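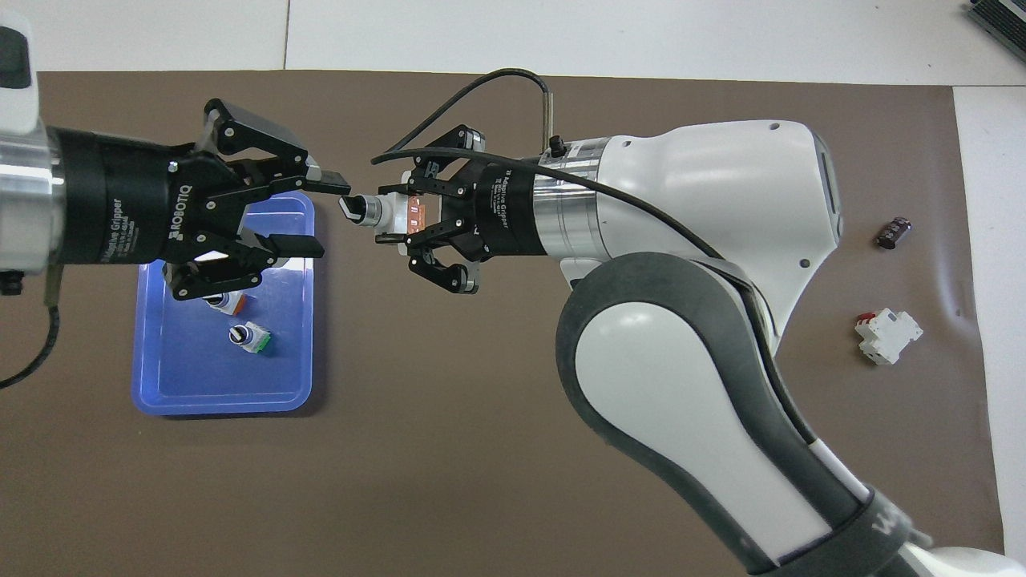
Two adaptive grippers on our sorting bench: a review after the dropped part

Category: Workshop equipment
Reviewed by Vratislav Zelenák

I have waited with this review until we had a proper failure to write about, because the first weeks with any new gripper are always pleasant. Now we had the failure, so I can be fair.

The product is the Robotiq 2F Adaptive Gripper, the kind with two hinged fingers. We have a pair of them on two arms that work opposite each other over one brown mat. They handle small electrical parts: switch modules, terminal blocks, capacitors, single breakers. At Clutaseo we take these from old control cabinets, check them and sell them again, so a part with a cracked housing is worth nothing to us. Most of the day the arms take parts to and from a blue plastic tray, but the difficult move is the handover, when one gripper passes a part to the other in the air.

What went wrong

It was a Friday, shortly after lunch. The right gripper had a white switch module between its fingers and the left one came in to take it by the knob side. The left fingers closed, the program said the part was held, and the right fingers opened. The part was not held. It turned in the left fingertips, slid out and fell on the mat, and then the left arm went on to the tray and "placed" nothing there. It did this again with the next part, and with that second one the terminal block hit the edge of the tray and a corner broke off.

Selorm Odoi was standing next to the bench and pressed the stop. I want to say clearly that he did not put his hand in first, and I was glad, as the right arm was already on its way back for a third part.

Finding the reason

We lost nearly 2 days on this. I was sure that it was the force setting, so I raised it, and the result was a white mark on a good housing. Then Xuelian Luo went through the log and found that the finger position at the moment of "held" was almost the same for the good handovers and the bad ones. The knob on these switches is narrow and round. When the fingers touch it a little off the centre, they stop moving, and our program understood "fingers stopped before fully closed" as "object is there and safe". The first half is true. The second half is only our wish.

So the fault was mostly ours, in how we used the signal. I take away some points all the same. I would have liked the material we got from our supplier, Van Dijk, to say in large letters that detecting an object is one thing and having a good grip on it is another.

What we changed

The left gripper now takes the module by its body. After closing, it pulls back 2 millimetres while the right one is still holding, and we read the finger position again. If it has moved, both arms stop and wait for a person. This costs time in every handover, and Marloes Goossens, who plans our output, was not happy with me. Since the change we have made 752 handovers with 16 stops of this kind, and no part has fallen. I prefer sixteen stops.

We also changed what happens after a stop. Before, it was possible to restart from the screen while somebody was still leaning over the mat. Now the restart button is outside the marked area, and you must walk to it.

What I like

The fingers adapt well to parts of different shape, and we go from a capacitor to a breaker without changing anything. The fingertips were easy to replace. I did it myself with the printed guide, slowly.

What I like less

Round and narrow things near the tips, as I wrote. The cable also needs thought - ours goes from the wrist over the top of the arm in a loop, and in July it caught once on the other gripper during a slow test. We moved the clamp and it has been quiet, but check the whole path by hand before you run at full speed.

Would I buy it again? Yes, for the tray work without any doubt. For handovers between two arms, yes, if you have somebody like Xuelian and a week free for testing with parts that may be broken. Tineke Nijs from our Jerkdale workshop asked to borrow the test program, and I have sent it to her with the pull-back step included. Please do not remove that step to save time.

Four stars out of five.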